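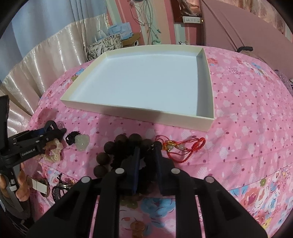
Masson Shallow Box with Tray Lid
Sold by Vernau Home Storage

Price: $36
In stock at the Trestport shop and online

Overview

The Masson is a large, shallow, rectangular box with a lid you can turn over and use as a tray. The maker calls it "a complete jewellery organising system". It is a box and a lid. We stock it anyway, and we sell a fair few, but we would like you to know what you are paying for before you put it in your cart.

The lid has pale cream-yellow walls and a smooth bluish-white inside. Turned open side up, it gives you a plain surface with a raised edge, which turns out to be handy when you are sorting small things that roll. Beads, earring backs, that one ring you only wear to weddings. The pale inside shows up dark beads well. It is less help with clear or milky pieces, which can be hard to spot against it in poor light, so sort those somewhere darker if your eyes are like mine.

There are no compartments, no hooks, no velvet, no little drawer. If you want those, the Weseo stacking trays are further down the aisle and cost more.

What it suits

Bracelets, mostly. Chunky beaded ones, braided cord ones with a charm or ornament on them, elastic ones that never sit flat in a ring box. They need width more than depth, and a shallow box lets you see the lot at once. Pendants on a cord do well here too, provided you are prepared to lay the cord out properly. Bunch it up and drop it in and you will be picking at the knot the next time you want to wear it, same as in any other box.

Hair things are fine. Scrunchies take up a surprising amount of room for what they are, and I would put them down one end and keep them there, or store them in something else altogether and save the box for things that can break.

What it doesn't suit

Fine chains. I have been told more than once that a flat box stops chains tangling. I don't believe it, and I have tried. Chains tangle if they can touch each other, and in an open box they can. Hang them up.

Watches with heavy metal bands are also a poor match. They slide and knock into everything else each time you pick the box up.

Anything you would be upset to lose. It has no lock and the maker has never claimed it does, though one of the early leaflets used the word "secure". We asked what that meant and were told it referred to the fit of the lid. The leaflet has since changed.

About the lid

The walls are not stiff. They bow a bit when you hold the lid by its long sides, and some buyers have taken this for a fault. It goes back on the base without trouble. Carrying it loaded is another matter, and I would use both hands, one under each end, or leave it where it is and bring the things to it.

The corners are sharper than they look in the shop. Nothing dangerous, but if you keep it on a low shelf with small children about you may want to think again.

The maker's card suggests using the lid as "a beautiful display piece". You can if you like. It looks like a lid.

Sorting with it

The card in the box sets out a method in several stages with a colour wheel. Ignore it. Our own way, for what it's worth:

Spread a cloth on the table first. Any cloth, patterned is fine, although a busy floral will hide a small bead better than you'd think. A cloth stops things bouncing onto the floor and gives you somewhere to tip everything out.

Put the lid open side up at the back of the cloth, where your sleeves won't catch it.

Tip the jewellery onto the cloth, in front of the lid.

Untangle before you sort. Loops inside loops are the usual trouble, a hair tie sitting inside a bracelet and so on.

Move the keepers into the lid. What's left on the cloth at the end is either broken, not yours, or something you have been keeping out of guilt.

Do it in daylight if you can. I did my own in February after dinner and put a red cord bracelet in with the repairs when there was nothing wrong with it.

Care

Wipe the inside with a barely damp cloth and leave it open until dry. Don't soak it. Dark beads can mark a pale surface if they are left against it for months in a warm room, and so can dyed cord, red especially. The maker says its finish resists staining. We haven't seen any proof of that and suggest a sheet of plain tissue underneath.

Don't stack heavy things on top. Two of these boxes, one on the other, is fine. Past that I would want a shelf.

What you get

One base
One lid
One card, see above

Jewellery and cloth not included. People do ask.

Delivery and returns

Orders placed before noon leave the Trestport shop the same day and usually arrive within 3 working days. Country addresses can take longer, and the courier's tracking page is a work of hope, so ring us if it seems stuck.

You can return the box unused for a refund. If the lid does not fit the base when it arrives, send us a note and we will swap it. We do not treat bowed walls as a fault if the lid still goes on, and we would rather say so here than argue over it later.

Questions we get

Is it worth $36?
If you have a tangle of bracelets and nowhere flat to put them, probably. If you own a decent shoebox, try the lid of that for a week first. Some people come back and buy the Masson, some don't.

Does the "anti-tarnish" sticker mean anything?
Not that I can tell. We peel it off the shop copy. Silver kept in ours went dull at the same speed as silver kept in a saucer.

Can I buy the lid on its own?
No. We have asked on behalf of several customers, and I would buy one myself. The maker only ships them as pairs.

Will it fit in a drawer?
It is large, so measure your drawer, then come in and measure the box. We keep one out on the counter for that. Please don't go by the drawing on the maker's sleeve, which makes it look a good deal smaller.

Does it come in other colours?
A grey was promised. We are still waiting on it and have stopped taking names.

Page written by Lutfa Dissanayake, Vernau Home Storage, Trestport. If you have owned a Masson for a while and disagree with any of this, tell us at the counter or send a note with your order number.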